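Journals > Household and Everyday Practice > Research Articles > Section 4

4. Findings: how textiles move through a home

4.1 The resting basket

We began the Grostanance study expecting to write mostly about washing. The 353 diary entries pulled us somewhere else, and we are delighted that they did! Again and again, the people who kept diaries for us wrote about the time between washing and putting away, when towels, napkins and bed linen sit in a container of some sort and wait. We call this stage resting. Earlier work on laundry tends to treat it as a gap in the process, but in our material it was the busiest stage of all: things were added, borrowed, refolded and argued over.

Of the 60 households that took part, all of them in the Ullard district, most had at least one container kept for resting textiles and little else. The container was often older than anything in it. One diarist traced hers back through three apartments and a houseboat. Another had bought a replacement in January and went back to the old one within the week, writing that the new one "made the hall look like a store."

What counts as belonging in the basket also turned out to be wonderfully particular. Dish towels could rest with napkins in most homes, but seldom with socks. Cleaning cloths were the hardest case. Several households kept them apart even when freshly washed, and two diarists used the same word, "demoted," for a towel that had crossed over and could not come back. Readers of the Konstantinidis survey of linen closets will recognize the pattern, although that survey looked only at storage behind doors.

4.2 Folding as a message

Folding was the subject on which our diarists wrote the most, and with the most feeling. A folded cloth tells other people in the home that a job is finished and that the item is ready to use. A crumpled one leaves the question open. This matters a great deal in shared homes, where the person who washes and the person who puts away may never be in the room together.

The fold itself carried information too. In one household, towels folded in thirds were for guests and towels folded in half were for family, a rule that had never been spoken aloud until the diary asked about it. In another, the size of the folded cloth was set by the basket, and a large cloth was folded again until it fit. Diarists liked a container that was nearly full. They described it as settled or done, and they were slow to disturb it – even when they needed something from the bottom.
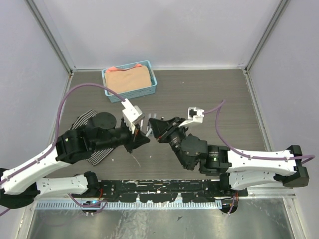
Figure 4. Folded tan cloth in a light blue plastic basket with a woven, perforated rim.

4.3 Layers and forgetting

Because new items go on top, a resting basket builds up in layers. We coded 179 of the entries as mentions of layering, and they make lively reading. Diarists found pillowcases they had already replaced, a child's bib from two summers back, and in one case the missing half of a pair of curtains. The lower layers were rarely described with guilt. People seemed fond of them, and some wrote about reaching the bottom of the basket with real pleasure.

Layering also shaped which textiles wore out. The same few towels went from basket to kitchen to wash and back again, while those underneath stayed almost new. In 16 households this was noticed during the diary period and somebody began taking from the bottom. The change seldom lasted. We think the reason is simple: lifting a neat stack to get at the layer beneath undoes the message described in 4.2, and the person who lifts it then has to fold everything again.

We would love to see this followed over a full year. Our diaries covered the cold months only, when heavy bedding takes up much of the available space, and the Skirnance pilot interviews suggest that summer baskets are smaller, emptied more often and shared more freely between rooms.

Related articles
Drying indoors: racks, radiators and the winter bathroom
The second life of bed sheets
Who buys the dish towels? Shopping and shared homes
Closets, chests and the Konstantinidis survey
Keeping a household diary: notes on method from Ullard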